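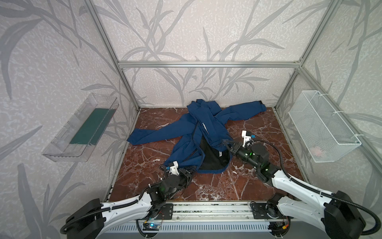
Filed under: Student Work > Community Service Projects
Jul 17, 2018
14 shares | 3 comments

The Wuketti Grocery Round: Final Project Report

Our project group had to choose a need in Wistora, do something practical about it, and write up what happened. We spent a good while arguing over ideas (a reading corner, a garden bed, a car wash for the animal shelter) before we settled on bringing groceries to people who have a hard time getting to the Bakker Hall food pantry. Most of us had helped at the pantry before, and we all knew the line there. What we hadn't thought much about was the people who weren't in it.

We called our project the Wuketti Grocery Round, after the street where the route begins. It covers Wuketti Street, the low end of Samar Avenue, and the apartments behind the post office. The plan was to pack grocery bags at Bakker Hall once a week and carry them to the door for anybody on the route who had asked. We planned in December and then ran the round for eight weeks in the spring.

How we found out who wanted it

We printed 300 flyers and put them through doors ourselves, which took two afternoons and wore out everyone's patience with mail slots. The flyer said what the service was, that it was free, and that there was one phone number to call. Our first version was much longer. It had a paragraph about our class, another about food insecurity, and a drawing of a carrot that we were all very fond of. Our teacher asked us to read it as though we were tired and had just come home with our hands full, and after that the flyer got a lot shorter and the carrot got a lot smaller.

The calls came slowly. Several were from a grown son or daughter calling for a parent, and one was from a man who wanted to tell us, very kindly, that he didn't need groceries but would like to know if we could change a light bulb. (We did, with permission, and it became a regular sort of request.) We learned to ask a few simple questions on the phone: any foods to leave out, which door to use, whether there was a working stove, and whether the person liked a knock or a ring.

The question about the stove was added in week two. We had packed dry beans and rice for everyone, feeling pleased with ourselves, and a woman on Samar Avenue told us at the door that she only had a microwave. She was nice about it, and she gave the beans to her neighbor, but we were embarrassed and we changed the form that same evening.

Money

Our goal was to raise $1000 to add fresh food to what the pantry could give us. We finished at $1390. The largest share came from a soup supper in the school cafeteria, and the rest came from a bottle return, a bake table, and a jar by the register at the hardware store. We spent nearly all of it on eggs, milk, apples, onions, bread, and margarine, plus a set of insulated bags that we should have bought sooner. What was left went to Bakker Hall for next year's group, if there is one, and we very much hope there is!

We kept receipts in a shoebox at first. Please don't do this. A notebook with the receipts taped in, one page for each week, worked far better, and it would have saved us a long evening on somebody's kitchen floor.

Other things people asked for

Once people got used to us, they asked for things that weren't groceries. Warm clothing came up more than anything else, even in spring, as the apartments behind the post office are drafty and several residents told us they wear a coat indoors in the mornings. We don't run a clothing closet and didn't want to promise something we couldn't keep up, so we wrote the requests down with sizes and passed them to the people at Bakker Hall who look after the donation shelves.
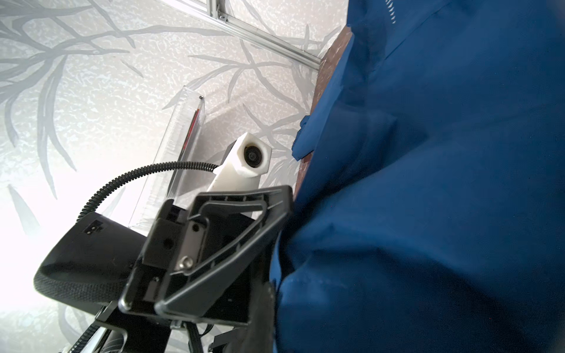 Deep blue fabric in loose folds.

If another class takes on clothing as its own project, we have a little advice from watching the donation shelves for a season. Ask for sizes up front. Check that zippers run all the way up and all the way down, and turn out every pocket. Hang coats if there is any rail at all, as a folded pile gets pulled apart by the first three people who look through it. Children's sizes go quickly, and larger adult sizes are the hardest to find, so it makes sense to name those on the donation poster.

The other common request was company. We had planned on a minute or two at each door, and our first route sheet was timed that way, and it fell apart on the very first trip. People wanted to talk about the weather, their knees, their grandchildren, and the price of butter. By week four we had split the route in two, with a pair of students on each half, and everyone got home for supper at a sensible hour.

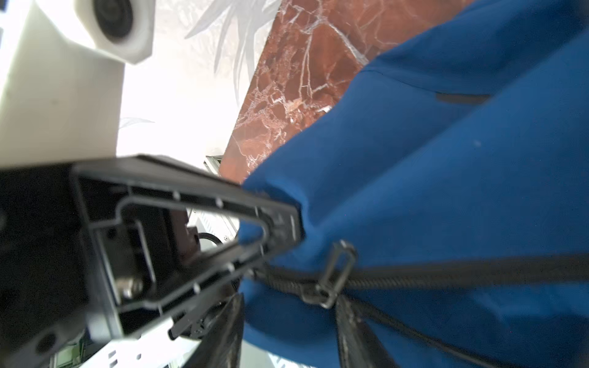
What went wrong

Quite a bit, looking back. We double-booked the hall kitchen and ended up packing bags in the hallway. We had a rule that every pair should carry the phone list, and on one trip neither pair had it. The heavy bags were too heavy, particularly for the walk uphill to Samar Avenue, and we lost a jar of tomato sauce on the post office steps. (We went back with a bucket.)

A bigger problem was that we hadn't planned for the end. In week seven we realized that people had come to expect us, and that we had never said clearly on the flyer when the round would stop. We made a second, smaller flyer with the last delivery date and the pantry's own number, and we went over it at each door. A few people were let down, and we felt that. We should have put the end date on the first flyer in large print.

What we would do next time

We would start calling people sooner and bake less. We would use two light bags in place of one heavy one, keep a spare phone list in the hall drawer, and ask about stoves from the beginning. We would also like to have someone from the route help us plan it, as the best changes we made all came from things that were said to us in doorways.

The forms, the route sheet, and both flyers are in the blue binder in the school library, next to the atlases. Anyone may copy them. The version of the form marked "new" is the second newest, so please use the one behind it.

3 comments | 14 shares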